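Household Skills 8 — Unit 2: Sorting Small Things
Instructor: Imogen Lightfoot
October 29, 2019

Before you start

Any flat, soft surface will do for sorting. A towel on the floor or bed keeps round items from rolling off, and it can be lifted by the corners when you are done. Pick one with a border if you can — the edge shows where to stop.

Vocabulary: base, group, holding plate, leftover.

Steps

1. Spread the towel and smooth it out.
2. Empty the container onto it. Keep fruit and toys on the same towel for now.
3. Set the holding plate on the towel. Use a plate with a rim.
4. Move one kind of item at a time. Start with the smallest balls, then the larger ones, then the fruit. A small red ball goes to the plate first, and the orange waits its turn.
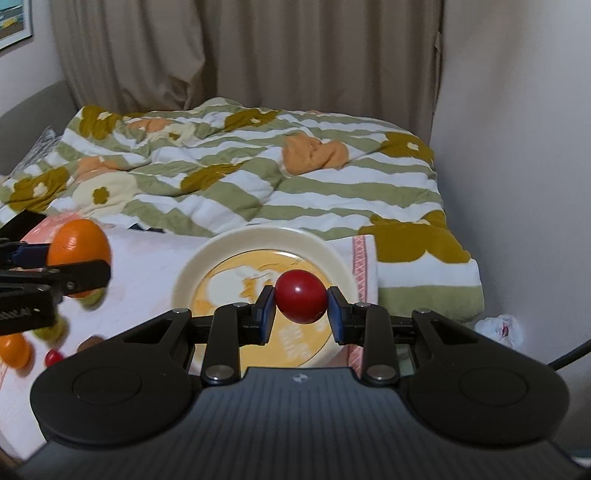 5. Put anything that fits no group at the top of the towel.
6. Return each group to its own container and shake out the towel.

For next time

Read the Van Wijk handout, page 17. Bring a towel and a plate from home. Questions about makeup work go to Bernardo Bettencourt.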